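Teaching by hand, notes for session 2

Right, so last time I got carried away with joint limits and we never reached the bit I wanted to do, which was how you get a task out of your own head and into the robot's. I'll start there.

There are two ways in on this course. You can drive the arm from a distance, with the leader arm on the Noltum bench, or you can pick up a pair of hand-held grippers and simply do the job yourself while everything is recorded. I like both, and I change my mind about which I like more every October when a new group comes in and breaks my favourite one.

Driving from a distance first. What you record is what the arm did, so there's no guessing later about whether it can reach. The price is speed. My first go at hanging a mug on a hook took 149 seconds, and I drink from that mug every day! You also lose most of your sense of touch, and you'll find yourself squeezing far too hard to make up for it.

Hand-held grippers are much quicker to get going with. The marker cubes on top are how we work out where each gripper is, so please keep them facing a camera. If you roll your wrist over and hide the pattern, we get a gap in the track, and the Brisis software will happily draw a straight line through the gap as if nothing went wrong – so check your tracks by eye before you hand them in.

A few things I want you to do from the start. Bring both grippers to the same rest pose before each take. Open the fingers fully, then begin. Go at a pace you could keep up all afternoon. If you fumble a grasp and recover, keep the take and tag it, I want those. If you drop the thing on the floor, stop and start again.

On how many takes: the Holroyd group had 70 for their first task and it was plenty, as they moved things about between takes. The year before, we had 1000 of one drawer that never shifted a centimetre, and the policy fell apart when somebody nudged the table (me, sorry).

Which brings me to clutter. A bare bench gives you lovely clean data and a robot that panics at a tea towel. For the Mesten exercise you'll be working among ordinary household things, with the fingers meeting right in front of whatever you mean to pick up, and plenty nearby to knock into.
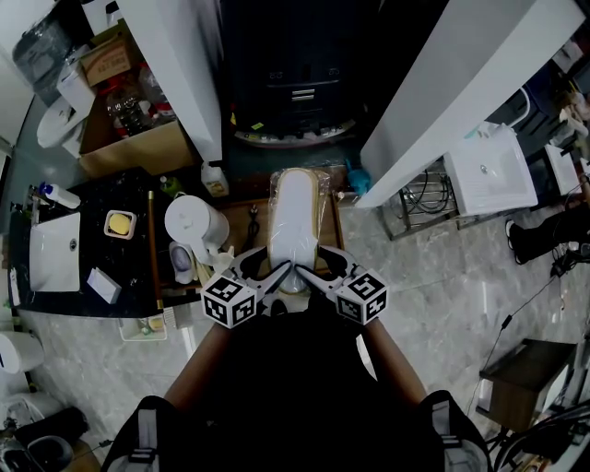
So before you close the fingers, slow down a little for the last few centimetres. Most of the failed grasps I see come from arriving too fast and then correcting sideways. Write-ups are due on 20th August, and do bring your tagged fumbles along as well.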